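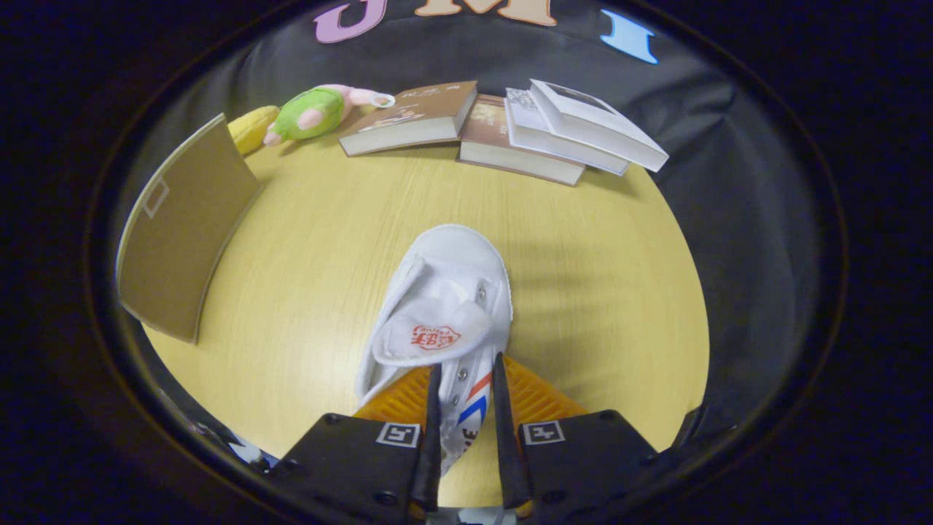

Shoes, soft toys and books wanted for the Praltton swap table

It's nearly time for the swap table again, and after the lovely muddle we had in autumn (I went home with more than I brought, and I know I wasn't the only one) we thought a few words on what to bring might be welcome.

Children's shoes go faster than anything else, canvas ones especially, so please have a good dig through the bottom of the wardrobe. A scuffed toe cap doesn't matter a bit. What does help is a proper wash beforehand: take the laces out, scrub with warm water and a little dish soap, pull the tongue well forward and let them dry in the shade, as full sun can turn white canvas a nasty yellow colour. Tie pairs together by the laces, please. Last time we finished up with 7 single shoes and spent a good part of the evening crawling about under the tables looking for their mates!

Soft toys are very welcome too, the odder the better. We had a plush corn cob and a green fellow with pink arms lying about by the books, and I'd have happily taken either of them.

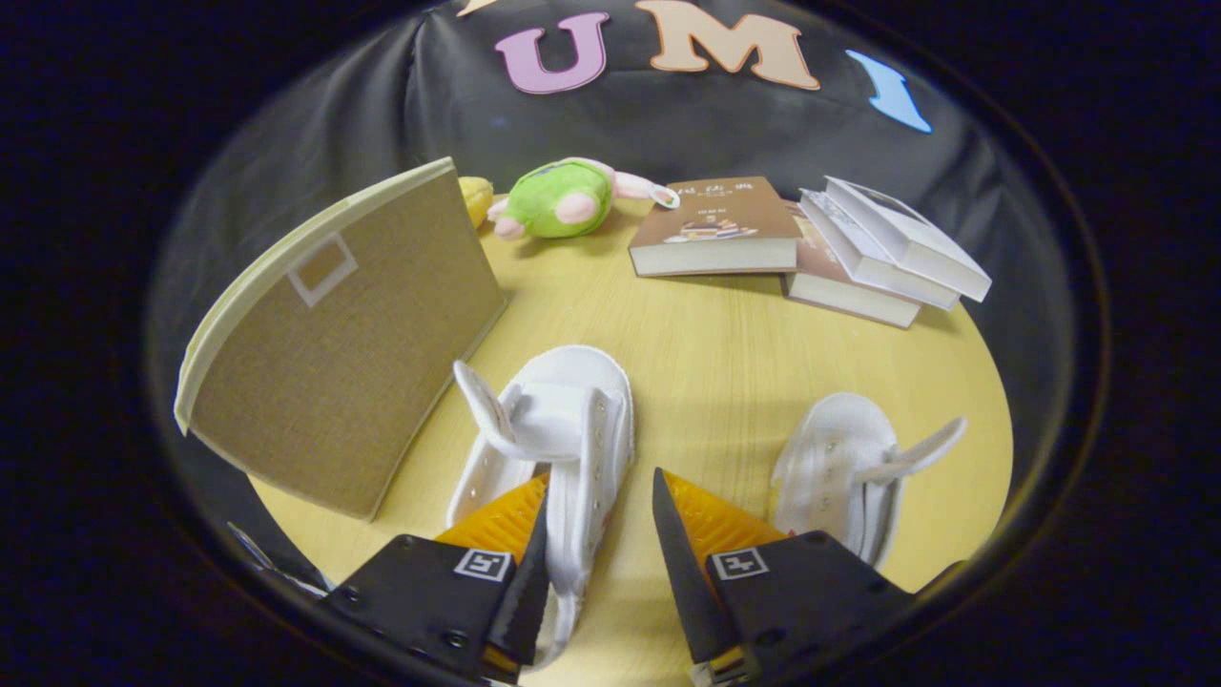 Gudon wrote in to ask whether the bigger toys could be put out on their own this year, as the little ones get lost behind them and the small children can't see what's there. We think that's very sensible, so we'll try a low bench by the door and see how it goes.

Books in any language are fine, and paperbacks are easiest to carry home. We had over 26 on offer in autumn, and the ones left at the end went back into the cupboard ready for this round. If you've one of those fabric storage boxes you no longer use, pop your things in it and leave us the box as well.

Drop-off is Wednesday from 4 o'clock at the side entrance, with a limit of 2 bags per household until we see how much room we've got.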